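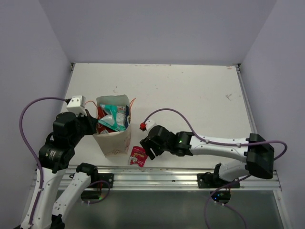 # Jigs lentos em fundo de cascalho: o peso antes da cor

Junho é o mês em que os pargos sobem dos fundos de inverno para as plataformas de cascalho. O jigging lento funciona bem nesta altura, desde que o peso da amostra seja escolhido em função da deriva. A cor vem depois.

Houshang Salehi pesca a partir de embarcação há 30 anos e monta as próprias amostras. A que mais usa, a Dodisik, tem perfil assimétrico, centro de gravidade ligeiramente recuado e uma face plana. Em queda livre, oscila sobre o eixo longitudinal e desce mais devagar do que um jig simétrico do mesmo peso. É na descida que ocorre a maioria dos ataques.

## Peso e deriva

A regra de Salehi é simples: a linha não deve afastar-se muito da vertical quando a amostra toca no fundo. Se o ângulo abre, sobe-se um escalão de peso ou corrige-se a deriva com a âncora flutuante. Com vento contra a corrente, prefere corrigir a deriva. Um jig demasiado pesado perde a oscilação e prende com mais facilidade na pedra.

«Quem não sente o toque no fundo está a pescar às cegas», diz. «Antes de mudar de cor, mude de peso.»

## Cana, carreto e linha

A cana é uma Kermani de ação parabólica, que devolve a energia de forma gradual e levanta a amostra sem a arrancar. O carreto, um Stuvby de tambor móvel, recupera pouca linha por volta, o que permite animar com quartos de manivela. Salehi usa multifilar fino e uma ponteira de fluorocarbono, unidos por nó FG.

Os assistes levam dois anzóis na argola superior e nenhum na inferior. Em cascalho misturado com rocha, a montagem reduz as prisões. Em areia limpa, acrescenta um par em baixo.

## Animação

1. Deixar cair até ao fundo, com o polegar no tambor.
2. Recolher de imediato a folga.
3. Dar um quarto de volta, levantar a ponteira da cana e esperar que esta endireite.
4. Repetir 14 vezes e voltar a largar.

Os pargos raramente seguem a amostra muito acima do fundo. Para lírios, a série pode prolongar-se até meia água, com voltas completas de manivela.

## Manutenção

A água salgada ataca primeiro as argolas abertas. Devem ser passadas por água doce após cada saída e substituídas quando perdem tensão. Salehi troca os assistes em maio, no início da época, e verifica o nó FG antes da primeira descida do dia.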